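Urivach Demonstration Hall - Support Ticket 82
Subject: Block grouping station, preparation for visitor demonstration
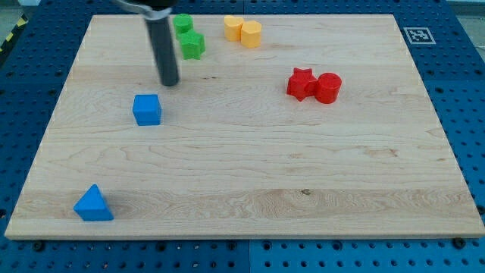

Station board with green, yellow and red blocks in pairs and the two blue blocks apart.

Opened: 26 February 2021
Reported by: Delyth Pugh
Assigned to: Eifion Gwilliam
Priority: High

Reported issue: During rehearsal for the Plestico delegation visit, the arm stopped on 5 of 19 runs. The control screen showed a motion timeout each time. The station must be available for the full tour.

Log

09:40 - E. Gwilliam. Power and network connections checked. No fault found. Emergency stop tested and reset.

10:15 - E. Gwilliam. Controller log reviewed. All timeouts occurred on long pushes across the board - short moves were completed within the limit. Time limit for long pushes raised to 6 seconds. Speed setting unchanged.

11:05 - D. Pugh. Grouping by color repeated with the new limit. No timeout recorded. Tour hosts are asked to keep visitors behind the floor line while the arm is enabled.

11:30 - E. Gwilliam. Previous settings saved under the name Draltov. Please do not load this file before the visit.

Status: Monitoring. Ticket to remain open until the delegation has left.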